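Search this book Go

Chapter 3
Towels and Small Cloths

Towels are the first thing most people learn to fold, and they are often folded badly. This chapter covers cloths of hand-towel size and smaller. Sheets and bath towels are left for Chapter 10.

Begin by picking the cloth up. A towel taken by one point will hang in a twist, and the rest of it spreads out above or below the hold. Find an edge before you try to find a corner.

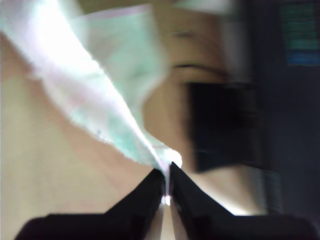

Figure 3.1. Pale cloth held at a single point, with a frayed edge.

Check the edges while the cloth is in the air. Loose threads should be trimmed before folding – pulling them only makes the fray longer. Coralie Baxter's household manual, used in the Tredell courses, puts worn towels in a separate pile for rags.

Next, lay the towel on a clear table. It will land in a heap, and the border is the best guide to how it lies. On a green and cream towel with a pink border, follow the pink until it turns. A tag helps too, if it sticks out from the heap, as it is sewn at the edge. Put one hand on the tag and draw the opposite side away from it.
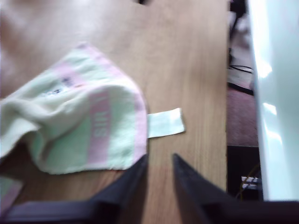 3.1 Finding the Corners

Work along the border with the thumb and first finger until you reach a corner. Hold it flat and go on to the next. Smooth the middle last.

Comments (3)

Mereana W.: We used this with our evening class. The part on borders was useful.

jakberg39: Is a plain towel done the same way?

P. Urrutia: Page 243 has plain ones.

Contact | © 2024 Patedgate | Back to top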